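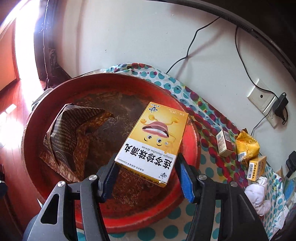
Proyecto Tak: ordenar el barreño de todo
Memoria del trabajo de segundo trimestre, taller de diseño y vida doméstica, escuela Sarkent

Por qué un barreño

En mi piso de Irkcombe había un barreño rojo, grande y redondo, donde acababa lo que no tenía sitio. Empezó siendo para fregar, luego pasó a ser «déjalo ahí un momento» y al final ya nadie discutía con él. Cajas de medicinas, envoltorios, pilas, un cordón suelto... ¡todo al barreño! Cuando en el taller nos pidieron un problema de orden pequeño y real, yo quería hacer algo más lucido (una estantería, por ejemplo, que queda bien en las fotos), pero Qianru Zhong, mi compañera de piso y de proyecto, me dijo que llevaba media hora buscando unas pastillas y que ya teníamos tema.

Lo llamamos Tak por el ruidito que hace una caja de cartón al caer en plástico vacío. No tiene más misterio.

Lo que queríamos averiguar

La pregunta del principio era bastante simple: si separamos las medicinas del resto de trastos, ¿cómo las reconoce luego la gente de la casa? En la nuestra se leen chino, español e inglés, y no todo el mundo lee las tres cosas. Yo, de chino, sé lo justo para pedir la cena.

Torquil Pollock, nuestro tutor, nos pidió que no diseñáramos nada hasta haber sacado y mirado cada cosa una por una. Me pareció un poco exagerado y lo hice refunfuñando, pero de ahí salió casi todo lo que cuento en esta memoria.

La caja amarilla

Mi favorita con diferencia, y la que más nos hizo hablar, fue la de 连芩珍珠滴丸. En el envase pone también la transcripción, lianqin zhenzhu diwan, en letras bastante más pequeñas que los caracteres. Media cara es de un amarillo dorado con una boca enorme de dibujos animados, abierta de par en par, rosa, con su tira de dientes blancos y unos brazos y piernas amarillos alrededor. Los ojos son dos bolitas como perlas. La otra media es blanca y muy seria, con los caracteres en negro.

Qianru me explicó que 珍珠 es «perla», y entonces los ojos cobraron todo el sentido del mundo. ¡Yo llevaba semanas viéndolos como dos botones! Ella lee primero el nombre y después mira el muñeco; yo voy directa al muñeco y del nombre me quedo con la forma general. Las dos cogemos la misma caja, así que como sistema de reconocimiento ya funcionaba antes de que llegáramos nosotras con nuestras etiquetas.

Y un detalle que apunté en el cuaderno: boca abajo, la boca sigue siendo una boca. Con el texto del revés yo me pierdo del todo, y Qianru dice que lo lee igual pero con una pausa. En un barreño las cosas caen como caen, o sea que esto cuenta mucho más que en una estantería, donde siempre hay alguien que las pone de pie.

De lo que la caja cura o deja de curar no hablamos. No somos farmacéuticas, y para el proyecto nos interesaba el envase por fuera y dónde guardarlo.

Cómo lo hicimos

Vaciamos por las tardes, con calma, una cosa cada vez. De cada una apuntábamos qué era, quién la reconocía a simple vista y a qué grupo iba. Al principio teníamos una lista larguísima de grupos y cada objeto se convertía en un debate (¿una tirita es medicina o es papelería? Qianru defendió papelería durante un buen rato y casi me convence). Acabamos con estos:

Medicinas en su caja.
Medicinas sin caja, que van a la farmacia a preguntar.
Cosas con sitio en otra parte de la casa.
Basura.

El último grupo iba deprisa. Un paquete marrón arrugado, con pinta de ser de algo de picar, no pide mucha deliberación. Las medicinas iban lentas, porque antes de mover cualquier cosa preguntábamos en casa si alguien la estaba usando.

También tuvimos que hablar del propio barreño. El fondo está lleno de manchas marrones y grises, con zonas rayadas por donde asoma el rojo. Yo propuse lavarlo y seguir usándolo como contenedor de todo. Torquil dijo, con mucha educación, que él ahí no guardaría ni los calcetines. Aceptado: las medicinas se mudan.

La propuesta

Probamos 2 recipientes. El primero fue una caja de zapatos con separadores de cartón, todo de pie y con el canto hacia arriba. Quedaba precioso y duró poquísimo — en los cantos apenas cabe texto y se pierde el dibujo, así que yo volvía a sacar todas las cajas hasta dar con la boca.

El segundo es una bandeja baja, de la marca Skomer, que teníamos debajo del fregadero. Las cajas van tumbadas con la cara grande mirando hacia arriba, sin apilar. Ocupa más y no me parece bonita, lo digo ya. Pero se ve todo de un vistazo, cada una busca a su manera y no hace falta traducir nada. Añadimos una tarjeta en el lateral con el nombre en los tres idiomas y un hueco para escribir la caducidad a lápiz. La bandeja está en la balda alta del armario del pasillo, a petición de una vecina que viene con su niño pequeño.

Lo que salió regular

Las tarjetas. Las primeras las hice yo, copiando los caracteres a mano, y Qianru me las devolvió corregidas en rojo como en el colegio. El 芩 se me atragantó especialmente. La segunda tanda la escribió ella y yo me encargué de recortar, que se me da mejor.

Tampoco calculamos bien el tiempo. Creíamos terminar en febrero con el prototipo pintado, y en febrero todavía estábamos preguntando por el piso de quién era un tubo de crema. El prototipo se entrega sin pintar.

Y la casa es una sola. Torquil insistió en que lo pusiéramos y tiene razón: lo que a nosotras nos sirve puede no servir en un piso donde todo el mundo lea lo mismo, o donde haya muchas más medicinas que aquí. Me gustaría repetirlo con la familia de Qianru, que por lo visto tiene un cajón entero.

Sobre la extensión

El límite era de 3.000 palabras y el cuaderno de campo que entregamos con esta memoria se queda en 2.318, sin contar los dibujos. Había una parte sobre tipografía en envases que quitamos porque repetía lo que ya decíamos de la caja amarilla. Si alguien del taller la quiere, la tengo guardada.

Reparto del trabajo

Qianru: lectura y traducción de envases, tarjetas definitivas, conversaciones con el resto del piso.
Yo: cuaderno, caja de zapatos, bandeja, redacción de la memoria.
Las dos: vaciar, preguntar y bajar la basura.

Gracias a Torquil por las tutorías y por prestarnos el cúter bueno, que le devolvemos con la entrega.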